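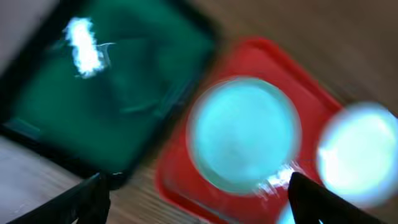 Fig. 4. Green container on a wooden tabletop.

Section 3: Cleaning and oiling a wooden worktop

Applies to all Zinbridge oiled worktops and table tops. Lacquered tops are covered in Section 5.

Before you start

Clear the surface and wipe away crumbs with a dry cloth. Oil will not soak into a greasy top, so wash it first even if it looks clean. Open a window.

3.1 Washing

1. Fill a bowl with warm water and add a small squirt of washing-up liquid.
2. Wring out a soft cloth until it no longer drips.
3. Wipe along the grain, working from the back of the top to the front.
4. Rinse the cloth in clean water and wipe again.
5. Dry with a towel and leave for 8 hours before oiling.

CAUTION: Do not use bleach, cream cleaner or wire wool. Scouring pads are for pots and sinks only and will scratch the oiled finish.
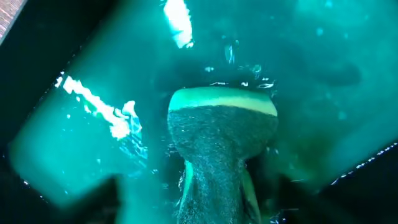 Dried-on food can be softened by laying a damp cloth over it for a few minutes. Lift it off with a plastic scraper held flat. If a mark is left behind, go on to 3.2.

3.2 Sanding out marks

1. Fold a sheet of 300 grit paper around a cork block.
2. Sand lightly along the grain, going a little way past the mark on each side.
3. Wipe off all the dust.

Note: Water rings usually need two passes. Burns may need a coarser paper first.

3.3 Oiling

1. Shake the tin of Zarinine oil and pour a little on to a lint-free cloth.
2. Spread a thin coat along the grain. Do the end grain as well.
3. Wait 25 minutes, then wipe off everything that has not soaked in.
4. Leave overnight and repeat once.

WARNING: Oily cloths can catch fire by themselves. Soak them in water and lay them flat outdoors to dry before putting them in the bin.

New tops need oiling once a month for the first three months, then twice a year. Tops in the Blackwood range are darker and show dry patches sooner.

Text revised by Trinity Ostrowski, February 25, 2018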